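How I Get a White Tabletop Clean Again
By Theerawat Hemmin
February

I love a white table and I also kind of resent it. Mine shows everything - crumbs, coffee rings, the greasy ghost of a pizza box. I bought it for 70 dollars from a neighbor who was moving out, and I've been wiping it down ever since! So this is my routine, and it takes me less time than boiling pasta.

First, get most of your stuff off. I say most, as I'm lazy and I'll leave a bottle or a tray at one end and just work up to it, then slide it over and do that bit last. Next, brush off the dry crumbs with a barely damp cloth. Go toward yourself and catch them in your other hand (or in a dustpan, if you're fancier than me).
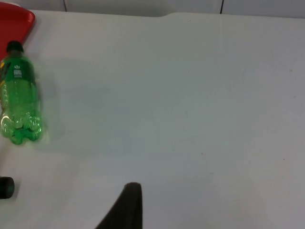
Soda bottle on the left, red tray in the corner, and a few specks and faint smudges still on the white.

Now for the smudges. Put one small squirt of dish soap in a bowl of warm water, dunk a microfiber cloth and wring it out hard. Wipe in long overlapping strokes, left to right, and rinse the cloth when you get halfway. Then go over the whole thing again with plain water. Don't skip this! Leftover soap is what gives you that streaky gray look.

Dry it with a clean towel and crouch down so you're looking across the surface toward a window. Any haze you missed will jump right out. For a stubborn mark I use a little baking soda paste on a fingertip, very gently, and I test it somewhere hidden first.

Last thing - wipe the bottoms of whatever you're putting back. Bottles leave rings, and I've learned that one more than once.

More from the kitchen
- Grout lines and an old toothbrush
- My 77-cent drawer liners
- Soda spills on fabric chairs

Contact | © Datby Home Notes | Back to top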